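4.2 What we learned from the open day

I should say up front that the open day was never meant to be an experiment. Pluveo, our lab's partner on the Wumance folding project, wanted to let people in to see the cloth bench, and I figured we'd lose a day of real work and get some free cookies out of it. But we left the logging on, and the logs ended up being the most interesting thing we collected all fall (at least to me!), so they get their own section.

We ran the demo on November 22, 2018, in the same room and at the same table we used for the trials in Section 3. The controller was the Sorik build from October with nothing retuned. Wenjie Pan did most of the talking, I sat at the keyboard, and visitors could stand at the rope and ask for a pause whenever they liked. That last part was Wenjie's idea. I was against it, and I was wrong, as you'll see in a minute.
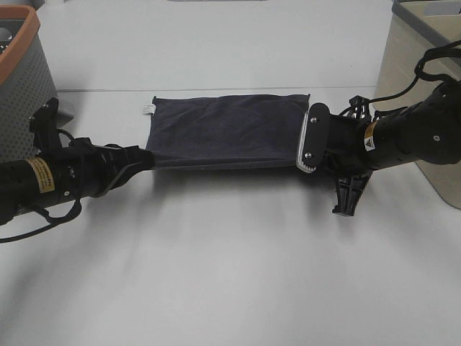 The pause button got pressed a lot, nearly always at the same point: once the cloth was up and stretched between the two arms, just before the laydown. People wanted to look at it! In our own trials we never stop there, so the hold phase lasts 800 ms and we'd never thought about it much. On the open day some holds ran to 3000 ms and beyond, and the tension estimate (Equation 6) drifted the whole time. It's a slow drift, small enough to hide completely inside a short hold, and it comes from how we zero the wrist sensors. We'd been carrying it since the first version of the code.

A retired tailor asked why the arms pull on the corners when she would have held the fabric a bit further in and let it hang. I gave her some answer about keeping the cloth flat for the overhead view. Then I went home and thought about it for most of the evening. Her way gives you less stretch and more fold, and our classifier hates folds, but the classifier was trained mostly on taut cloth in the first place, so that's a bit of a circle.

Figure 7. Cloth handling at the Wumance bench: the workspace view and a close view at the gripper. 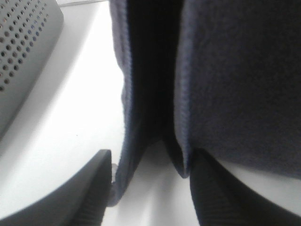 So we went back and looked at how the edge detector copes with hanging fabric. Dark cloth is the hard case. Inside a deep crease there's very little signal left for it to use, and it tends to call the crease a border. We pulled 100 logged views with hanging folds and labeled them by hand (thanks to the Effiong group for lending us their labeling tool, and for putting up with my questions). The false borders cluster along vertical creases, and lowering the threshold just swaps them for missed hems. A bigger set of 1000 views is being labeled now, and I'd rather wait for that before quoting any rates.

Two changes came straight out of the day. The hold phase now re-zeros the tension estimate every 100 ms, and the planner accepts an inset grasp as well as a corner grasp. The second one is still flaky. Section 5 covers both.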